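Last updated: Friday, August 16, 2019
Filed under: Opinion > Automation

Tronitz wants 341 pounds a month for a hand that presses buttons. The Prukthorpe brochure calls this operator relief.
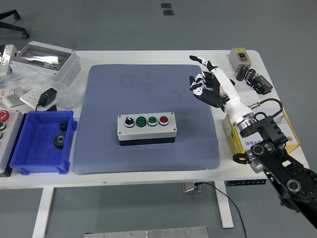
I would ask what happens on day 18, when a fixture slips and the rental clock keeps running. 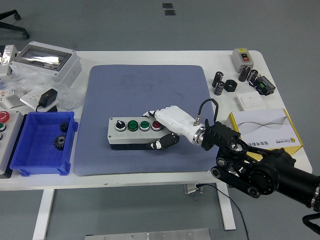 Panel testing is dull work and I see the appeal. But one selector, two greens and a red make a gentle exam. Show me a cramped cabinet, then send the invoice.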